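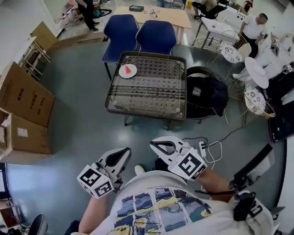 6. When tracking drops out

Sooner or later a pair of Bastell hand grippers will lose track of where they are. The fingers still open and close, the recording light stays on, and yet when you play the session back in Golob one hand has shot off through the wall! It looks dramatic, but it is nearly always a marker fault, and marker faults are a pleasure to fix once you know the routine.

6.1 What you will see

The hand icon in Golob turns amber, then red. After 20 seconds of red the session is closed and saved with the code 546 (marker lost). Anything recorded before the icon turned amber is safe to keep.

CAUTION: If the grippers are driving a live arm, press the stop button on the arm before you do anything else. When a lost marker is picked up again the arm may jump to catch up with your hand, and it does so at full speed. Keep everyone out of its reach until step 8 is done.

6.2 Getting it back

1. Stop the session. Don't just pause it — a paused session keeps the bad position.
2. Put both grippers down on a flat surface, fingers pointing away from you.
3. Look over every face of each marker cube. You are hunting for scuffs, fingerprints and lifted corners.
4. Wipe the faces with a dry, lint-free cloth. No sprays, please. They turn the black squares shiny and you will be back here by teatime.
5. Try to turn each cube gently with finger and thumb. If it moves at all, tighten the screw at its base and run the full calibration in section 4.
6. Check that the left and right grippers haven't been swapped. The cubes carry different patterns and Golob will not sort them out for you.
7. Start a test session and move both hands slowly through your working area, low down as well as at chest height.
8. Wait for both icons to stay green for 23 seconds, then release the stop button.

Note: Glass table tops and dark screens can throw back a second copy of a marker. If the fault only comes up in one part of the room, cover the shiny surface with a plain cloth and repeat step 7.

Note: Loose cables on the floor are a real trip hazard while your eyes are on your hands. Move them before the test session.

6.3 If the code comes back

Replace the cube. Spares come in pairs from Clendinis, and both should be changed together. A set is good for about 1000 sessions, though rough handling will shorten that. Write the fitting date inside the lid of the Bomton carry case, and save the fault log before you restart Golob, as restarting clears it.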